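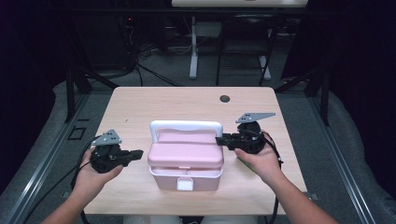
Pink box, lid down, latch closed.

16th August

Box day! I've been putting off the storage write-up since July, so this is me catching up. The pink one is still my favorite of the 3 we have on trial for the Clurinard shelf. It's plastic, pale pink with a white handle over the top, and the lid has those two puffy-looking panels with a groove between them. Looks like a tiny suitcase (my notes say "lunchbox", which is fair too).

The handle is what I keep going back to. It goes over the lid from front to back and stands up nice and tall, so there's plenty of room to get hold of it. The latch is a small white one in the middle of the front. I'd like a second one if we're going to keep the Funura bead jars in there - those are heavy little things and I don't love trusting them to a single clip.

Still to do:
Weigh it empty and then with 7 jars in.
Open and close the latch 100 times and write down anything that feels different.
Check the inside depth against the Cleneo tray, which I keep forgetting to bring over from the other bench.
Label it! Number 129 on the Wegener list, and please don't put the sticker on the lid, it'll end up in the groove and peel.

If anyone wants the light wood table this afternoon, just move the box to the shelf and leave the lid latched.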